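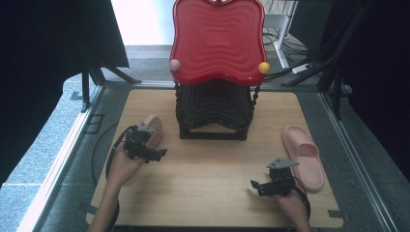
Red top, black ridged base, pale wood underneath.

Skanholm folding floor seat: six months of sitting lower

I've wanted to write up the Skanholm floor seat for ages, and now that it has been through a summer, an autumn and a very soggy February in our flat, I think I can do it justice. Short version for anyone in a hurry: I love it, I'd buy it again, and my only real grumble is the zip.

Some background. We have one main room and it does everything. Meals, work, guests, ironing, my partner's endless jigsaws. A second armchair would have meant losing the path to the balcony door, and the sofa only seats two if neither of them is me with my legs tucked up. So when Zarmeena Paracha lent me her old floor seat for a weekend of board games, I was sold within an hour. Hers was a Madeck, long out of production, with a lovely firm back and a cover that had gone shiny with use. I went looking for something similar and ended up with the Skanholm in dark green.

It comes flat in a cardboard sleeve with nothing to put together, hurrah! You unfold it, pull the back up until it clicks, and sit down. There are a lot of back positions, and I use exactly two of them: nearly upright for reading and typing, and well back for watching films. The clicking mechanism was stiff for the first week or so and then eased off nicely. To get it flat again you have to bring the back all the way forward first and then lower it, which caught out every single visitor until they'd been shown.

The padding is the best bit. It's firm — proper firm, the kind you might not like in the shop — but it has hardly sunk at all where I sit, and I'm on it most evenings. Cheaper seats I've tried at friends' houses feel wonderful for ten minutes and then you're sitting on the floor with extra steps. Shahzad Magsi has the Pomico version, which is softer and wider, and he prefers his. He's a good deal taller than me, and on the Skanholm the top of the back digs in just under his shoulder blades. If you're tall, do try one before you buy.

Comfort over a long stretch surprised me. I can manage a whole film and a cup of tea afterwards without my hips complaining, as long as I put a small cushion under my knees. Getting up again takes a bit of a roll to the side, and I wouldn't give one to my dad as his main chair. For anyone with decent knees it's lovely, and I've found I stretch more in the evenings just from being down there already.

Now the cover. It comes off for washing, and it washes well at a low temperature with no shrinking that I can see. Getting it back on is another matter. The zip runs along one short side only, so you're feeding the whole padded frame through an opening that seems made for a pillow. The first time took me 49 minutes and some language. I've since got quicker by starting with the head end and having someone hold the corners, but why not run the zip round three sides? Skanholm, if you're reading, please!

It slides a little on bare boards. On a rug it stays put, and a square of non-slip matting from the hardware shop sorted out the boards for us. The fabric does pick up fluff, and the dark green shows every bit of it, so I'd go for the oatmeal if I were choosing again. Folded up, it goes behind the sofa standing on its edge, or under the bed if your bed has the clearance.

I did look at the Omerović one as well, which has arms and a handsome buttoned back. Gorgeous thing, but it doesn't fold, and folding was the whole point for us.

Good: firm padding that lasts, quick to put away, cover washes well.
Less good: that zip, a bit short in the back for tall people, shows fluff.

We've just ordered a second one so the jigsaws and I no longer have to take turns. Oatmeal this time.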